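**Lab automation corner, 19 Dec 2019**

If you've walked by the sample prep room lately and wondered why I'm talking to a computer screen, read on!
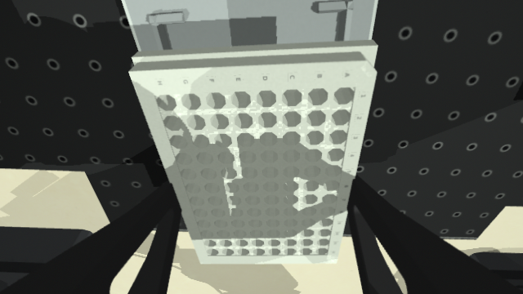 Who is going to look after the new plate-handling arm once it's running? We are, the bench staff on both shifts. Plalier will handle the yearly service and anything that needs a wrench, but the day-to-day loading, restarting and fixing of jams stays with the people who already work in prep.

OK, so some background for those of you over in the Herberg building who only hear bits of this at lunch. Since June I've been spending my afternoons on the simulated version of the cell, which means I get to mess up 96-well plates all day long and never have to mop. Most of it is the dull middle part of the job: get the fingers on either side of the plate, pick it up, put it down somewhere else. I've moved plates by hand for years and never once thought about which side I grab. Now I think about it in the shower.

What changes for you? Right now a big day in prep is roughly 165 plates, and every one of them gets carried from one spot to the next by somebody's hands (mine, a lot of the time, and my thumbs would like a word). The plan is for the arm to take the long runs, the ones where you stand there for two hours moving plate after plate. We keep the short runs, the rush samples, and anything with a handwritten label. Checking results stays with us too, and so does the sign-off sheet.

The orientation rule is going to get stricter, I'm afraid. You know how we all just spin a plate around when the letters are facing the wrong way? The arm won't do that for us, so A1 has to be in the agreed corner every time you load. I've taped a diagram to the Marinescu bench and there's a second one by the sink.

Shifts stay the same, and so does headcount. I asked, because I knew you'd ask me. Training is 3 sessions of 20 minutes each, and you can do them on the simulator at my desk with coffee in hand. The sign-up sheet is on the Ornberg fridge, the one with the dented door. Come in pairs if you can, it's more fun that way!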